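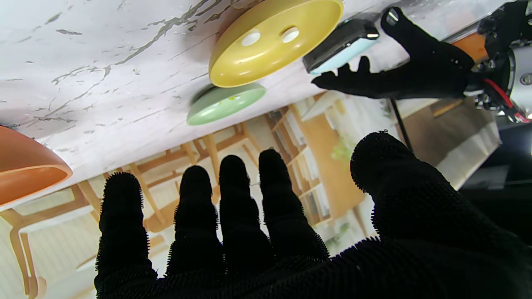
**Driser HDMI capture box drops to USB 2 speed after sleep**

I use a Driser capture box with a Tiladitz laptop. After a cold start it runs at 1080p without trouble, but once the laptop has slept the preview goes blocky and the device list shows it on USB 2. Unplugging it for 5 seconds fixes it until the next sleep. Firmware is 163. Is there a setting I have missed?

*Asanka Amarasinghe*

**holanda_tv**

Turn off USB selective suspend in the advanced power plan settings, then restart. Do it for both battery and mains – they are separate entries. If the laptop maker has its own power tool, check that as well, as mine kept switching it back on.

Also try a shorter cable. I had the same drop with a 200 cm one and it stopped with the 80 cm one from the box.

**pmk**

Get a different one, mine was rubbish too

**Fornumero**

Firmware can do this. Update it first, plugged straight into the laptop and not through a hub, then change the power setting.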